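Have you ever pulled on a sweater and wondered what's holding it together? No glue, no staples, and hardly any sewing. A knitted sweater is mostly just loops, thousands and thousands of them, all hanging on to each other!

## One loop through another

Knitting starts with a row of loops sitting on a needle. To make the next row, you pull new yarn through each of those loops, one after the other. Now the old loops can't slip away, because the new ones are going through their middles. Then you do it again, and again, and again. A knitter might put 200 loops in a single row of a big sweater, so that's a lot of pulling through!

Look really closely at the front of a plain sweater and you'll see tiny V shapes stacked up in columns. Every V is one loop. (Turn the sweater inside out and the Vs mostly disappear, and you get little bumps like grains of rice.)

## Why does it stretch?

Try this with a cotton T-shirt and a woven dish towel. Pull them both sideways. The T-shirt stretches and the towel hardly budges. T-shirts are knitted too, with very thin yarn on big machines, so they're full of curvy loops that can open wide and spring back. The towel's threads go straight over and under each other, and a straight thread doesn't have much extra to give.

Some sweaters have fancier stitches as well. Ribbing makes raised lines up and down, and it's super stretchy, so you'll often find it on cuffs. Braided patterns are called cables, and knitters make them by swapping the order of a few stitches so the columns cross over. They look like rope!

When you pinch a bit of knitting and lift it, the stitches near the pinch all get pulled toward that one spot, and the rest hangs down in soft, round folds.
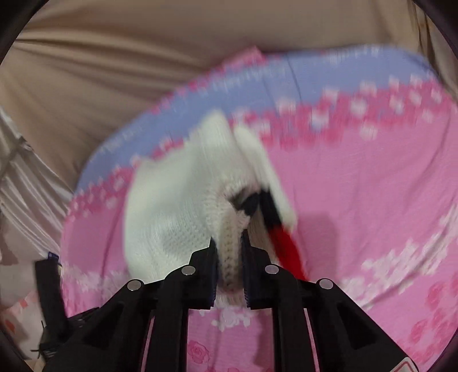 ## Be a stitch detective

You'll need a knitted sweater, a ruler and a magnifying glass if you have one.

1. Lay the sweater flat and find a column of Vs.
2. Put the ruler beside it and count the Vs in 2 inches. On one of ours we got 17!
3. Pinch the knitting gently and lift. Which way do the stitches lean?
4. Let go and smooth it out. Count again. Did you get the same number?

Try it on 3 different sweaters if you can. Chunky yarn makes big fat Vs, and thin yarn makes Vs so small you might lose your place.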